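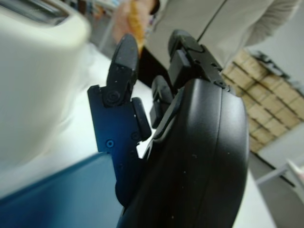

Catacutan Kitchen Robotics Group, Evaluation Team

Pletar toast set: data card

Recordings made while we had the Odedex kit on review. The task is bread, a toaster and a tray, run at one table by the same operators. Natetti supplied the kit and the control software; the labels are ours.

Contents
333 episodes, split by folder into train and test. The test folder was fixed in April and should not be reshuffled.
Each episode has video, joint positions and a short text label.
Wrist and head views are stored as separate files and share a clock. Drift between the two is under 400 milliseconds in every episode we kept.

Labels
Labels are written by hand, one per step: load, lever, wait, unload, place. A step that was tried again gets the same label with a number after it.

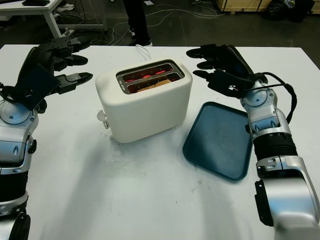
The wait step is the longest and takes up most of the disk space. If you are training on motion only, set skip_wait to true in the loader. Leave it off if you want to learn when to start unloading.

Known problems
Episode 1543 has no wrist video. (Episode numbers are not continuous.)
Browning is not labelled. We tried a scale from 1 to 3 and the labellers did not agree often enough to keep it.
People walk through the background in many episodes. Faces have been checked for and blurred.

Use
Internal review and research only. Ask before passing it on to a supplier.

Last changed 13th May: fixed the lever labels in the test folder.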